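Kadetti cell: progress report to Skerau
Period covered: January through Sat 8 February
Prepared by Geetha Murthy

Work since the last report went mostly into the gripper model and the maintenance schedule. The cell is set up and running test cycles, and one repair is still open.

Setup

Vernon Bouchard finished leveling the base plate in the second week of January and torqued the anchor bolts again after the first 40 hours of running. The arm was then re-mastered on all axes. Tool center point values were taken with the pin method and entered in both the controller and the simulation, so the two now use the same numbers. Before this they were off by a few millimeters along the tool axis, enough to cause most of the missed picks we reported last time.

Simulation

Brigitta Egger rebuilt the gripper in the simulator with the new finger lengths and corrected the wrist view, which had been attached to the wrong link. We use this view to check finger opening and clearance before any program goes to the real arm. The model has now been run for 2,882 simulated cycles. Eleven programs have been checked this way and released. Two are on hold until the part drawings from Tretach are final.
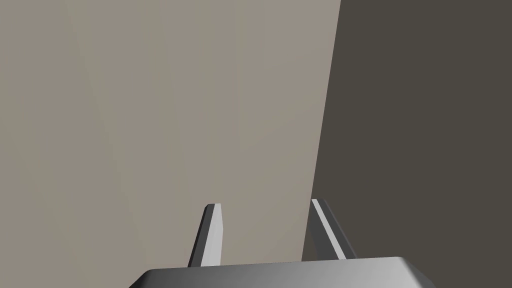
Simulated view from behind the gripper, fingers open and nothing held.

Surfaces in the model are still plain, with no texture. That is fine for clearance checks. If Skerau wants the same model used for vision work, textures and lighting will need to be added, and that time is not in the current budget.

Maintenance

The service interval for the jaw slides is set at 900 hours. Eino Turunen wrote the check sheet, which covers grease, finger screws, air fittings and the cable loop at the wrist. Operators fill it in at the start of each week. The first sheets turned up one loose finger screw and a rubbed spot on the cable jacket. The screw was replaced and set with thread locker. The cable has been sleeved and rerouted.

Open items

The air regulator drifts after long stops. Bakalis has agreed to replace it under warranty but has not given a ship date. Until it arrives, pressure is checked by hand after each break.

Spending on spare parts stands at nearly $2,000, within plan. Next period we will fit the regulator, repeat the mastering check and train the second shift.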